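Subject: Re: [hall-kit] cups and cubes for the sorting table

2019-07-29

Hi all

Quick one before I go out, sorry for typos. Trying to answer everyone in one go.

Atieno Kinyua wrote:

> Can someone tell me which cups we are keeping? I have the old Brinkmann
> list and it says beakers, no handles, 40 of them, and then somebody has
> pencilled in Kellgate next to it. Also do the cubes go with the cups or in
> the Odex tub with the number rods? I'm packing the Rollalance crate this
> week and I don't want to open it twice.

Right. The cups. Ignore the Brinkmann list, it's from before we changed over. Plain plastic ones, no handles, rounded rim. The rim matters more than you'd think – little ones grab it, and the old sharp-edged beakers got chewed at the lip and had to go. Keep anything with a thick smooth rim. Anything cracked, bin it. Don't put it to one side "for paint", we have plenty for paint.

Blue ones are the most useful becuase they show up on every table we've got, even the grey streaky one. Bit of tape stuck flat just above where the cup goes and the children know where to put it back. 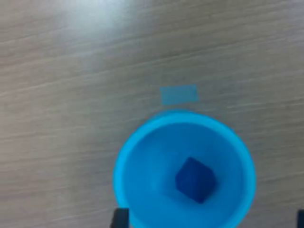
Atieno again, from her second message: does the tape have to be blue as well, because the only roll left in the cupboard is yellow and it leaves gum behind if it's on more than a day or two. Could we not just draw round the cup with a dry wipe pen?

No it doesn't have to match. Yellow's fine. Pen is not fine, I tried it, it went into the grain and took ages to get off. If the yellow is gummy use a shorter piece and peel it same day. Washing up liquid and warm water gets the rest.

Cubes – with the cups please. Not in the Odex tub. If they go in with the rods they sink to the bottom and then the whole lot gets tipped out on the floor to find them. Small bag, drawstring, inside the biggest cup, stack the others round it. Label says "sorting", not "cubes", there are other cubes.

How to lay it out, as two people asked. Don't overdo it. A red cup and a blue cup, standing up, a bit apart. Then just a few cubes loose in front, mixed up, with gaps between so small hands can get round them. Reds near the red cup is OK to start with, then next go you swap the cups over and see who notices. Three cubes is plenty for the youngest. More than that and they start building.

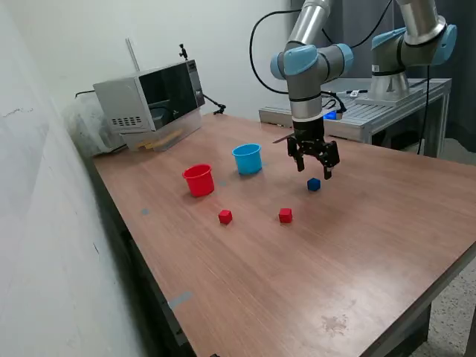 Red cup, blue cup, two red cubes and a dark blue one.

Some people like to match the blues exactly. I don't bother. Light blue cup, dark blue cube, they still get it, and it starts a nice conversation about whether it's the same colour or not. One little boy was very firm that it wasn't. Fair enough.

Other bits while I'm here

Crate: cups on top, heavy stuff underneath. The Rollalance lid doesn't shut if you stack more than one lot of cups, so lay the spare ones on thier sides.

Shelf 19 is where it goes back. Shelf 49 is the dressing up, someone keeps mixing these up, the label has half come off.

Wash before packing, and dry properly. Stacked wet they stick together and you need two people to pull them apart.

Atieno if you've already sealed the crate just leave it, I'll sort the bag out in person. Key is in the usual place.

Must run, will look at the Kellgate order tonight

J.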